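Block pushing: status of the September collection

The Vondora set now stands at 100 accepted episodes of tabletop pushing. Another 19 were rejected in review, most of them for dropped joint readings and the rest for instructions that did not match the motion recorded. Rejected episodes stay on the server under a separate label and are left out of training.

Each episode pairs a typed instruction, such as "push the green star toward the blue cube," with the tool position and the camera stream. The operator steers the tip by hand controller and keeps it just above the board between pushes. Episodes longer than 42 seconds are split at the nearest pause. Thenmozhi Iyer has rewritten the instruction list so that shape and color are both named whenever two blocks share a color.
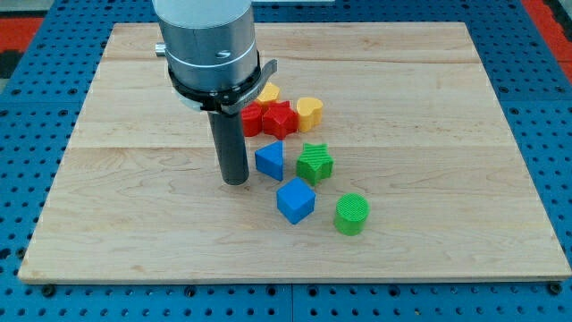 Starting layouts remain the weak point. Operators tend to leave the blocks close together after a push, and the next episode then begins from much the same cluster. The policy trained on the first batch does poorly when a block starts near a corner. For the next batch, Lorraine Clegg will supply start positions from a script, with a new layout every 4 episodes. Operators should load the script before the morning calibration and log any layout they skip.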